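3.2 Building and checking the hand-held gripper

The gripper was assembled at the Rarncombe shared workshop between January and the start of the trials. Its body is smooth matte plastic in silver-grey, with a wide black opening at the centre. We refer to this build as Luline. An earlier body, Kahraman, was dropped after 139 trials when the hinge pin wore through its seat.

Checks were done at a table laid with a red-and-white checkered mat, in the same room where other members had their desks (Figure 2). The operator held the tool by hand and repeated each reach until the log was complete. We recorded 548 reaches in all, of which 226 were kept for the fit described in Section 4. 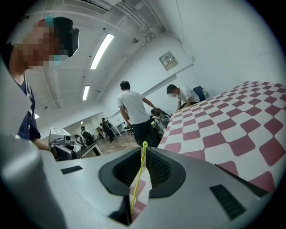
Figure 2. View from the gripper during work at the table. The thin yellow-green rod with a yellow bead stands in the central opening.

3.3 Sources of error

Two faults account for most of the rejected reaches. The first was a slow drift in the clock of the logging board, which we corrected by restarting it before every set. The second was play in the body screws. Thread lock cured this on the left side only, and the right side was later fitted with longer screws.

Shares: 2

Comments

Serkano: What length did you go to on the right-hand screws?

Nazmiye Aksoy: 16 mm, up from 12. The parts list still has the old size and I will correct it.

Contact | Copyright | Back to top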